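Workshop notebook — Pratambridge diocese, vestments and plate bench
March 22, 2024

Started late. Phone twice before coffee, both times the archdeacon's office about the order of service for the installation. Told them I only do the hardware. They rang a second time to ask about hymn boards.

Processional cross first. Ferrule still turning on the staff, same wobble as at the ordination in September. Took the old pin out, bent, brass, somebody's home repair. Drilled nothing new. Fitted a steel pin in the existing hole and packed the ferrule with a strip of thin leather. Holds when I shake it. Doesn't hold when I lean on it, but then who leans on it. (The crucifer at Nuvel leans on it. Ask for a different crucifer.)

Chalice from St Anne's, Nuvel. Gilding inside the bowl worn through on the drinking side. Not for us, has to go out. Quote from Bauerfeind is 300 and they want it for most of a month, so the parish will need a loan chalice over Easter. Check safe. I think there are two in there, the plain one and the one with the knop that catches on the purificator. Send the plain one.

Pastoral staff for the new dean — no. Deans don't get one. Wrote this down because I was asked again and will be asked again.

Stall plate. Name and date of installation to be engraved, and the cathedral office still hasnt confirmed if it's "The Very Reverend" in full or short. Full runs to two lines at the old letter height. Joscha Tiedemann says drop the height and keep it on one, I say match the neighbors. Left it on his desk with both versions penciled on card. Blank is cut and polished on the face, back left rough.

Service booklets. Proof came from Flustis. 123 copies ordered, which is the choir, clergy and first few rows as far as I can see, and then what. Page with the declarations is upside down relative to the rest. Also "instalation" on the cover. Rang, left message. Marked up copy in the blue folder.

Cope: orphrey lifting at the left shoulder, about a hand's length. Couching thread perished. Pinned it and hung it with the lining out. Morse hook is fine, it's the eye that has spread. Squeezed it closed a bit with the padded pliers, dont do this again, it wants replacing.

Verger's wand. Missing its cap again. Found cap in the vestry drawer with the candle stubs. Glued.

Candle stocks: followers for the altar pair, old ones won't sit on the new diameter. Need to measure properly, I did it with a ruler and don't trust it.

To do
Ring Flustis again, before noon
Letter to Nuvel about the loan chalice, copy to rural dean
Stall plate wording, needs an actual human at the cathedral to say yes
Thread for the cope, the dull gold not the bright
Ask when rehearsal is. I have been given two times and they are both from the same person

Left bench at six, lamp off, safe locked, key back on hook.
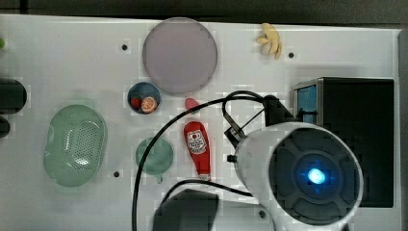
Waltraud Kuhlmann: Full style on the stall plate please, two lines, same height as the others. The chapter clerk agreed it this morning and I have it in an email. Rehearsal is the later of your two times. And the plain chalice is already out at the hospital chapel, so Nuvel will have to put up with the knop.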